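I bought the Ellwood wool wash in February, after a moth got into the bottom drawer and I had to go through every knit in the house. The 13 jumpers that survived all needed cleaning before they went back, so it got a fair trial. I paid for it myself.

## What it is

Ellwood is a no-rinse liquid for wool and other animal fibres. It comes in a squat bottle with a screw cap and no measure, and you add a capful to a laundry tub of lukewarm water. I tested the unscented one. There is a cedar version as well, which my sister has, and it is strong enough that you notice it in the hallway.

For years I used Holtari, which does need rinsing, and before that the cheapest wool mix at the supermarket. Those are what I'm comparing it with.

## How it washes

The instructions say to soak for 15 minutes. I found that fine for anything worn a few times over a shirt. For collars and cuffs it needed closer to half an hour, and a grey cardigan with gravy on the front had to go through twice. The second wash got most of it. Holtari would have shifted it the first time, so if you cook in your woollens, keep that in mind.

Colour was good. A navy vest that always bled a little in Holtari left the water nearly clear. A red and white Fair Isle came out with its whites still white, although I did that one alone and kept the water barely warm.

The no-rinse claim holds up if you stick to one capful. I got generous with the first tub and the jumpers dried with a slightly tacky feel under the arms. I had to rinse all of them, so there went the saving in time and water.

## Drying

Squeeze, roll in a towel, stand on the towel, then lay flat. Nothing new there. I use a De Graaf mesh rack over the bath, and it takes two adult jumpers if the sleeves are folded in. Heavy rib took two days with the window open. Finer merino was dry overnight.

Dorota Grabowska, who taught the hand-finishing course I did at the community college, had us pull ribbing into shape lengthwise while it was still damp and then leave it alone. I still do it her way. The ribs closed up well after Ellwood, a bit better than after Holtari, where they tended to stay splayed at the hem.

## Folding and putting away

Don't hang them. I lay each one face down, bring the sleeves across the back and fold once or twice depending on the depth of the drawer. Chunky ribs get folded once only, as a tight crease in thick rib is hard to get out. Cream and white ones go on top of the pile so dye from the darker ones has less chance to rub off on them. 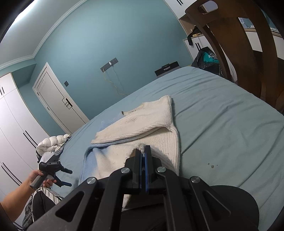
*Cream ribbed knit, sleeve folded back over the body.*

I put the lot into zip bags from Fliloritz, which are fine but overpriced. The zip on one split at the corner in the first week.

## Pilling

It makes no difference to pilling that I can see. The cardigan I wear most had bobbles at the elbows before and has them now. You'll still want a comb or a shaver.

## Cost

The bottle is dear next to the supermarket mix and a few dollars more than Holtari. I've used a bit under half of it, including the tub I overdosed. At one capful a tub I expect it to last through next winter.

## Verdict

Good on colour, gentle on rib, weak on food stains. I'd buy it again for the better knits and keep a bottle of Holtari in the laundry for the gardening jumper. Get the unscented. If Ellwood ever puts a proper measuring cap on it I'll have no complaint about the packaging, but for now write "one capful" on the front in marker.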